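Setting Up a Two-Arm Kitchen Robot: Counter Tips and Notes on the Zemesach Kit

Last updated: April
37 shares | 4 comments

The Zemesach is a two-arm counter kit sold by Drarnton. It comes with two arms, a pair of five-finger hands, a control box and a planning program called Liton, which runs each task in simulation before the arms are allowed to move. The tips below come from a month of setup work. They apply to most kits of this type, with notes where the Zemesach differs.

Clear the counter first. The arms need open space between them more than they need reach. Put the left job and the right job on separate halves and keep the middle bare. Jars, mail and phone chargers go somewhere else. Liton treats anything it cannot identify as a solid block and will route the arm over it, which adds time to every move.

Fix the cutting board. A board that slides even a little will throw off the grip position. A damp dish towel under the board works on stone. On wood, use a thin rubber mat. Boards with a rounded end are fine, but enter the shape in Liton's object list or the program will assume square corners.

Sort produce by skin. Tomatoes need the low force setting. The kit has a range from 1 to 20, and 4 held a ripe tomato without marking it. Setting 2 dropped it. Avocados and limes tolerate more. The hand does not change force by itself when it goes from one item to the next, so group soft items together and run them as one task.

Run the simulation every time the layout changes, including small changes such as moving a bowl. A full preview takes less than a minute on the control box.

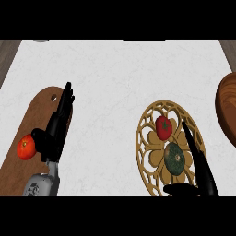
Simulated run in marble and wood: left hand at the tomato on the board, right hand at the trivet.

Watch the preview for finger clearance. The usual fault is a long finger passing close to a second item on its way to the first. If two items are almost touching, move them apart by the width of a thumb and run it again. Items near the back of the counter should also be checked, as the wrist tilts more at full reach.

Use trivets with care. An openwork trivet keeps round produce from rolling, but a fingertip can catch in the holes on a low approach. Raise the approach height one step in the settings. A flat plate with a lip is easier for a first attempt.

Keep bowls to the side. A deep bowl in the center blocks both arms. At the edge it blocks neither, and the nearer arm can still drop items in from above.

Cleaning. Wipe the fingers after each session with warm water and a drop of dish soap on a cloth. Do not hold the hands under the faucet. The wrist housing is splash resistant only. Tomato juice left overnight gets sticky in the finger joints — a soft toothbrush takes it out.

Noise and power. The arms are quieter than a stand mixer on low. The control box has a fan that runs constantly, and it should not be placed inside a closed cabinet. Do not share the outlet with a kettle or toaster.

Price and value. The kit costs $2,000 with the hands included. The Kettler kit is cheaper but uses simple two-finger grippers, and its preview is a line drawing without surfaces or produce. For moving boxes and cans that is enough. For soft produce the Zemesach is the better choice, mainly on account of the force settings.

Weak points: the printed manual is thin, the object list has no search, and saved layouts cannot be renamed. Replacement fingertips are sold only in full sets.

Comments (4)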